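Clallwood Writers List
Home | Archive | Threads | By Date | Subscribe | Help

Subject: Re: line breaks in the cannery poems, and the Hunel reading
Jun 15, 2025

Hi all,

Answering the long message from yesterday, and sorry in advance, because I got up early and drank too much coffee and this is going to run on.

> I've been working on a set of poems about the old Magesa mill
> and I keep breaking the lines short, two or three words, and my
> group says it looks like a grocery list. But when I run the
> lines long it reads like a newspaper story with the right margin
> chewed off. How do you all decide? Also, is it OK to lift a
> sentence straight from the paper and put it at the top? I have
> one I love but it's better than anything in the poem.

Two questions, so let me take the second one first. Yes, lift it! Put the source under it, name of the paper and the date, and move on. I've done it plenty. The trouble you're describing, where the quote is better than the poem, I know very well. I had a poem about the Hunel ferry shutting down and the line from the paper said the boat would be "offered to any party able to remove it," and I spent most of February trying to write something that deserved to sit under that. What helped in the end was cutting my first 18 lines. They were all me explaining the news, and the quote had already done that. The poem started where I was standing on the ramp with my hands in my pockets.

So try reading yours with the opening gone. Maybe it won't work, but it takes two minutes.

Now the line breaks. I don't have a rule. I read the thing out loud in the kitchen and wherever I take a breath I make a pencil mark, then I type it up with the marks as breaks, and then I change about half of them because my breath is boring. Short lines slow me down. If the mill poems want slow, keep them short and tell your group you heard them and thank you. But look at what word you're leaving out on the end. If it's "the" or "of" every time, that's the grocery list feeling, I think. There's a run in the one you posted, the one with the pigeons and the loading dock, where the ends go "brick," "rust," "wing," and I didn't feel shortchanged at all. Then the next bit ends on "and" three times in a row and I started to skim.

The long ones didn't read like a newspaper to me, by the way. The one about your aunt's time card was my favorite of the bunch and that's the longest line you've got. I'd leave it alone.

A couple of people asked off list about the Hunel reading. It's still on. Each reader gets 2 poems or five minutes, whichever comes first, and please time yourself at home, out loud, with the title and whatever you plan to say before it. Last time one introduction was longer than the poem (it was mine). The room holds 100 and we have never come close, so bring your family, bring the neighbors. There's no microphone this year. If you've got a soft voice, come stand near the front and we'll scoot the chairs in.

The Clamo anthology is also open again. The limit is 3,000 words for prose and they don't say anything about poems, so I sent four and figured they'd yell if it was too many. No fee. They want everything in one file with your name only on the first page, and they do mean only the first page, mine came back last time over that.

One more thing for the mill poet. You said you'd been going by the building to take notes and you were running out of things to notice. Go at a different hour? I always went to the ferry ramp in the morning and then I had to go one time at supper and it was a whole different place, somebody's radio going, the light coming in low under the pilings. I got a page and a half out of it, most of it bad, but two lines made it into the finished poem and they're the ones people mention.

I'd love to see the next draft, long lines or short. Send it to the whole list if you're brave.

From the porch in Clallwood, with a cat on the keyboard 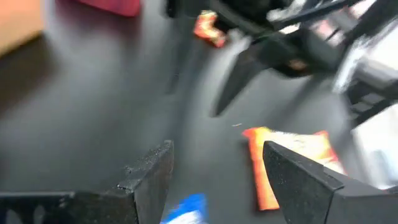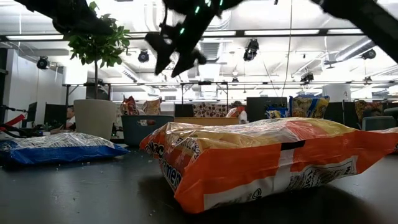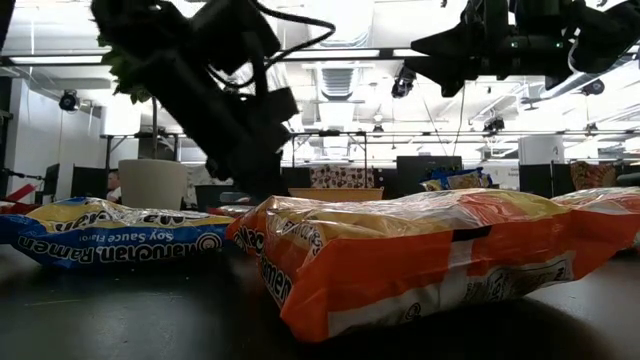 Tabletop; ramen bag in the second and third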